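Forum Bricolage et petite mécanique > Vos montages en cours

Sujet : vis au fond du manchon noir, vous la serrez comment ?

Prarkier
Bonjour à tous, 10 mai 2020 et toujours sur le même montage. J'ai un manchon cylindrique noir, ouvert en haut, avec une petite vis argentée dedans. Pas moyen de l'attraper droit avec mon tournevis, la patte gene. Quelqu'un a une astuce ?

Fakir
Tournevis long et fin. Aimanté si possible. Question suivante :)

Prarkier
J'ai un long. Il passe mais de biais, j'ai peur de foirer la tête.

Prerketti
Démonte la patte d'abord. Toujours. Dix minutes de plus et tu travailles au propre.

Fakir
Pas d'accord. Démonter la patte = reperdre l'alignement avec le gros capot. J'ai fait l'erreur en novembre, deux soirées pour retrouver le réglage. Un embout court sur cliquet coudé et basta.

Prerketti
Ben si tu repères au feutre avant, tu perds rien du tout.

Fakir
Le feutre sur du noir mat... bon courage

Prerketti
Feutre blanc. Ça existe.

Polturine
Vous vous disputez sans savoir ce qu'il a sur la table. Prarkier, des photos ? Et frein filet ou pas ? Moi j'en mets une goutte, sinon ça se déserre.

Minttu Niskanen
Pas de frein filet sur du plastique !! Certains attaquent la matière, lisez l'étiquette. Et on serre à la main, sans forcer.

Polturine
Jamais eu de souci perso. Mais ok, du faible alors - le violet, pas le bleu.

Prarkier
Pas de frein filet pour l'instant. Les photos, j'ai pas mieux. C'est la petite vis à gauche, dans le creux, pas celle du capot.
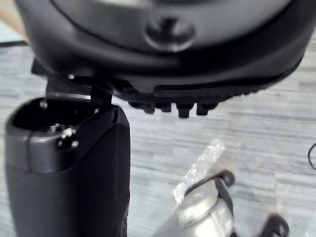
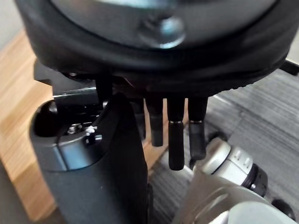

la vis en question, à gauche, dans l'ouverture du cylindre

Fakir
Ah oui ok, elle est côté bord. Coudé, je maintiens.

Prerketti
Et moi je maintiens la patte. Mais vas-y, essaie le coudé d'abord, si ça ripe tu t'arrêtes.

Prarkier
Je tente ce soir, merci. Je reviens dire.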